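Robotics Club: Dishes, Eventually

The Pluddale robotics club has spent most of March teaching a simulated arm to deal with a bowl and a sink. Several parents have asked whether the same training could be offered at home. We are looking into it.

The project is called Ramen, after what the club eats while waiting for the computer. Eleven students are on it this term, up from six in the fall, and they share one decent graphics card and a laptop that sounds like a leaf blower.
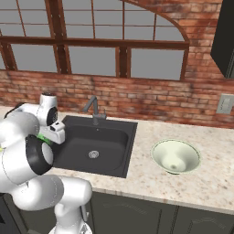
Brayden Caron, who wrote most of the grasping code, says the rim is where the trouble is. Come in too high and the fingers close on air. Come in too low and the physics engine takes offense, and the bowl leaves the kitchen at a speed no bowl should reach. The team has logged 930 attempts so far. Of those, 327 count as successes under the club's rules, which were revised twice after lengthy argument over the word "in."
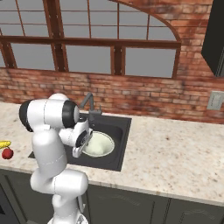 Next up is the Baert Cup, the regional simulation contest, hosted this year by Drurnton. Each team gets 10 runs with the bowl in a spot the judges pick, and no touching the keyboard once the clock starts. Our students have been practicing the last part separately. It's going slowly.

New members are welcome through the end of the month. No coding experience is needed, but bring a charger, since the club has two and both are spoken for. Snack donations can be left in the lab after 3:30. Please, something other than noodles.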